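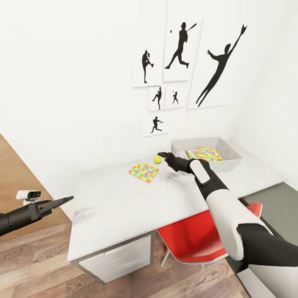 June | By Staff Writer, Features Desk

Teaching a robot by remote control is slow work, and most of it goes into jobs a child could finish in a few seconds. At Stemeck, operators put on a headset, pick up two hand controllers and drive a pair of arms through the same chores all morning. The robot lives in a simulated room, so nothing gets broken and the desk can be reset with a key press. One of the chores has a tennis ball on the desk and a gray bin farther back, and the operator has to bring the open fingers in close without knocking the ball away. A ball is a mean thing to start on. It rolls if one finger touches before the other.

Each run is recorded from start to finish: arm positions, finger openings, what the robot's cameras would have seen. The company calls a run a "pass." Its current set, named Coltard, holds 2234 passes. Another 311 were thrown out, most of them for long pauses while the operator worked out what to do next. A learning program copies pauses as readily as it copies anything else.

New operators get 15 practice passes before their work counts. The usual mistake is moving too fast on the way in and then freezing. The controllers give no sense of weight, so people learn to judge contact by sight, and they tend to squeeze harder than they need to.
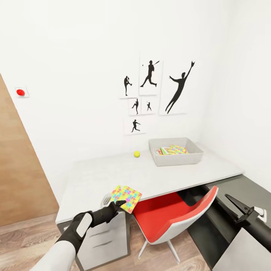
The other thing they learn is to plan the release before the grasp. A flat item held by one corner may be easy to lift and awkward to put down, and an operator who hasn't thought about that ends up turning the wrist halfway through. Those passes are kept if the correction is clean. Stemeck wants some recoveries in the set — a robot that has only seen perfect runs has no idea what to do after a bad one.

The recordings go next to Jayasinghe, a smaller firm that trains the control software and sends back a list of weak spots. The last list asked for more starts with the arms far from the desk, and more passes done with the left hand. Operators had been favoring the right.

Whether any of this carries over to a real machine is a separate question. Stultuner, the test project the two firms share, is meant to answer it with a physical copy of the room. The plan calls for 2000 trials, and the furniture has been ordered.

Share 15 | Comments 0

Search this site Enter keyword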